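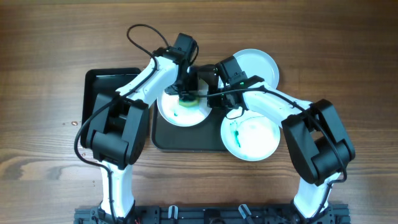 オイル仕上げのテーブルは、塗り直しの前に古いオイルを全部落とす必要がありますか。

全部落とす必要はありません。同じ系統のオイルを重ねるのであれば、表面の汚れを取り、400番で軽く研磨すれば足ります。ワックスが厚く残っている場合と、ウレタン塗装の上に塗ろうとしている場合は別です。

件名: Re: 食卓の塗り直しについて
日付: 2026/01/30

木の家具メーリングリストの皆様

先日の投稿への返信です。元の文を引用しながら書きます。

> 11月に引っ越してから、食卓の天板に輪じみが目立つようになりました。購入時の説明書にはオイル仕上げとだけあり、銘柄は書いてありません。

銘柄が分からなくても、亜麻仁油や桐油などの乾性油が主体のものなら、たいてい重ねられます。先に天板の裏の隅で試してください。塗って拭き取り、一晩置いてべたつかなければ表にも使えます。

オイル仕上げかどうか自信がないときは、水を一滴落として十分ほど待ちます。少しずつ染みて色が濃くなればオイル仕上げと見てよいでしょう。玉のまま残るようならウレタンの可能性が高く、その場合は以下の手順は当てはまりません。

> TarhamでTrundumikのオイルを見かけました。小さい缶が2,000円でしたが、四人用の食卓に足りるでしょうか。

230ml入りの缶ですね。うちの食卓は四人用で、一回塗るのに50ml使いました。二回塗っても半分以上残ります。Bretumのものも使ったことがありますが、匂いが長く残ったので食卓には勧めません。

> 輪じみは研磨で消えますか。

白い輪じみは浅いことが多く、400番を木目に沿ってかけるとほぼ消えます。黒いしみは鉄分と木の渋が反応したもので、研磨だけでは残りがちです。うちのは鉄瓶の跡で、薄く残ったまま使っています。しみの部分だけを強く削るとくぼみますので、手を止めて天板全体を均等にかけてください。

手順は次のとおりです。

1. 固く絞った布で拭き、一日乾かす。
2. 400番を当て木に巻き、木目に沿って全体を研磨する。
3. 粉を払い、乾いた布で拭く。
4. オイルを布に取って薄く伸ばし、十五分置いて余りを拭き取る。
5. 一日置いてもう一度塗る。

拭き取りに使った布は、丸めて捨てないでください。乾性油は酸化するときに熱を持ち、自然発火することがあります。水に浸してから、自治体の区分に従って出してください。

> 冬に塗っても問題ありませんか。

塗れますが、乾くのは遅くなります。室温が低い日は二回目までに二日空けてください。濡れたものを置くのは一週間ほど待ったほうが安全です。その間うちでは、折りたたみの机で食事をしていました。

> Patrícioの椅子も同じオイルで塗れますか。

椅子のほうは仕上げが分からないので答えられません。型番が座面の裏に貼ってあるはずですから、見て投稿してもらえれば、同じ椅子を持っている方から返事があるかもしれません。

ウレタン塗装の剥がし方は、別の件名で立ててもらえると助かります。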